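Stop counting episodes

Oct 23, 2024

Everybody in this field brags in episodes. Kasance says 50 hours, Parnau says more, and the number goes on the slide and thats the end of the talk. I've spent since April collecting two-arm demos for Bavum and I think the number is close to useless.

Take our tabletop set. 197 episodes, same black booth, same white sheet, same few things off a desk and out of a kitchen. I went back and watched them all. 38 were different from each other in any way a policy would care about. The rest? Same start, same order, same arm going first. Copies, more or less.

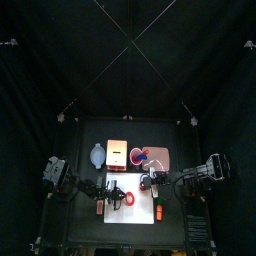 And it's our own fault. Operators get paid per episode. So they find the one smooth path and drive it all day – who wouldn't. Hesitations get trimmed. Fumbles get deleted. Then the arm misses a grasp at test time and has no clue what to do, becuase we threw out every example of somebody missing and trying again.

Pay by the hour. Move stuff between takes, and I mean really move it, not a nudge. Keep the misses, label them, ship them with the rest. Phùng already does this and their sets are smaller and messier and I'd take one over ours any day.

Yes the success rate on the sheet drops. Ours would go under 95 percent and somebody upstairs would complain. Let them.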